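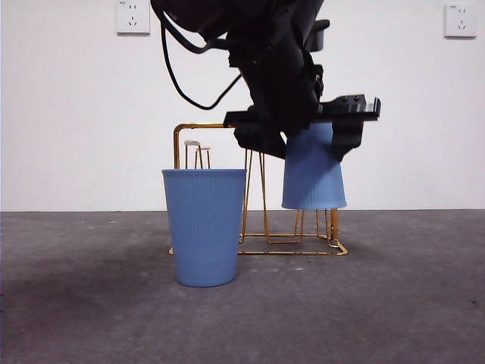 Defne Gökçe told me last week that a robot arm which drops a cup is broken, and that writing a whole column about it is making excuses for it. I've been arguing with her in my head ever since.

By Doğukan Eren
March 2025

Search Korkholm Notes Go

The fault was small. Over 18 attempts our arm failed to lift a cup 4 times, and in 3 of those it reported a good grasp anyway. It closed on air, logged a success and carried on to the next step, placing nothing with lovely care. I was thrilled! A miss you can see is a nuisance, but a miss the machine swears didn't happen is a proper puzzle, and a safety matter too once people start trusting the log.

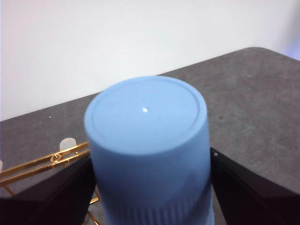
We had been treating "fingers closed" as if it meant "cup held" - two very different facts. The check Aslı Akgül wrote in October compares the finger gap to the width we expect, and it would have caught all three. It was sitting there switched off because it slowed the cycle down.

So I'd like every team to publish its false successes next to its failures. Put them in the same table, with the same size type. Remzi Baysal thinks that would scare customers off, and maybe it would scare a few. I'd buy from the lab that showed me the ugly column, and I'd read it over breakfast. Ours goes up on Friday, with the raw logs.

Contact | © 2025 Korkholm Notes | Back to top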